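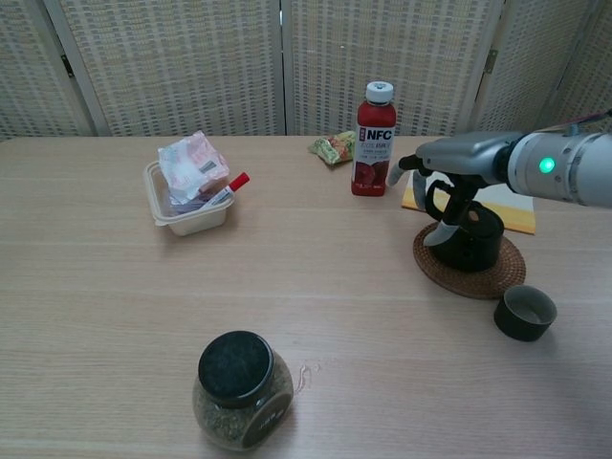

13/10/2018

南瓜的事今天总算有了结果，先记下来，免得过两天我又把自己写成英雄。

起因是 Fetavthorpe 的秋季百味餐，每家带一道菜，素的荤的都行，标签上写清楚就好。去年我带的是一锅扁豆汤，散场时原样端回来，连勺子都是干净的。今年我立志雪耻，四月就在阳台上种了两棵南瓜，到九月收了一个，比拳头大一点，籽倒是很多。于是今天用的南瓜还是从 Girkitz 的菜摊上买的，自家那个摆在窗台上当摆设，它大概也更喜欢这份工作。

菜谱是从一本旧剪贴簿里翻出来的：烤南瓜配味噌芝麻酱，上面撒烤过的南瓜籽和一点紫苏。原方写南瓜 600 克，去皮去瓤。我买的那个整只称下来 997 克，摊主说“差不多一公斤”，按一公斤收的钱。那三克我惦记了一路，回家削皮削掉一大堆，才觉得跟她计较三克实在没有立场。削完再称，正好够用，还剩两块边角，蒸了当午饭，蘸盐吃，说实话比后来的成品还好些。

削南瓜皮这件事，每年我都要重新学一遍。刀卡在瓜里，连瓜带刀一起举起来往案板上磕，楼下大概以为我在装修。后来想起来可以先整只放进烤箱热几分钟，皮就软了。想起来的时候已经削到最后一块。

酱我做了三回。第一回味噌放多了，咸得像在跟谁赌气。第二回加了枫糖浆去救，救成了甜品。第三回老老实实照方子来：白味噌两勺，芝麻酱三勺，米醋一勺，姜末少许，热水慢慢调开，调到从勺子上能挂住又肯往下流。味道很对。看来写菜谱的人是认真写的，我总要绕一大圈才肯信。前两回的酱没舍得扔，混在一起装了瓶，贴上“待定”两个字放进冰箱门里，跟去年那瓶“待定”做伴。

烤箱是另一桩心事。家里这台 Kettunen 上了年纪，旋钮拧到 200 度，里面几度全凭它当天的心情。左边比右边热，后面比前面热，所以每隔一阵就要把烤盘转个方向，像伺候一位晒太阳的老人家。今天前后烤了将近 280 分钟，包括南瓜两盘、籽一盘，还有一盘烤焦了重来的籽。焦的那盘我只是去回了个留言，回来厨房里就是篝火晚会的味道了。

留言也值得记一笔。前几天我在 Vundon 的食谱版上发了去年扁豆汤的改良版，底下有七条留言。两条问能不能不放扁豆，一条问能不能换成鸡肉，一条说她家先生不吃汤，一条夸照片里的碗好看并问哪里买的，剩下两条是我自己回的。我很认真地一一作答：不放扁豆也行，那就是胡萝卜汤了；换鸡肉也行，那就是鸡汤了；碗是旧货摊上淘的，底下有一道裂，不能进微波炉。先生不吃汤的那位，我想了半天，建议她自己喝。

傍晚端着盘子去了 Fetavthorpe。长桌上已经有四道南瓜菜：南瓜汤、南瓜饼、南瓜咸派，还有一道南瓜焗饭，卖相都比我的体面。我把盘子塞在咸派和一盆沙拉之间，酱单独装一个小碗，牌子上写“纯素，含芝麻”，然后退到远处假装对墙上的老照片很有兴趣。

结果酱没了。南瓜还剩大半盘，酱碗却见了底，有人拿它蘸面包，有人拿它蘸红薯，还有一个小孩拿它蘸香肠，当着我那块“纯素”的牌子。临走时有三个人来问方子，问的都是酱。我说南瓜也是我烤的，她们说看得出来。这话我在路上翻来覆去想了几遍，决定当夸奖收下。

回家路上下了点小雨，空碗扣在空了一半的盘子上，一路叮当响。剩的南瓜明天煮粥，或者压成泥拌进面团里试试小餐包，酵母好像还有一包，得看看过没过期。

另外，有一位问方子的说她试过用花生酱代替芝麻酱，加青柠汁，不放醋，配烤茄子。茄子我一直喜欢，只是每次都烤得像湿鞋垫。她说要先切厚片，抹盐放半个钟头，擦干再刷油，火要大。记在这里，下周买两个茄子。味噌也要补，白的，只剩罐底一圈了。还有剪贴簿那一页沾了枫糖浆，现在跟后面的苹果蛋糕粘在了一起，我试着揭了一下，没敢用力，先夹张油纸在旁边晾着。

窗台上那个小南瓜还在。刚才关灯前给它转了个面。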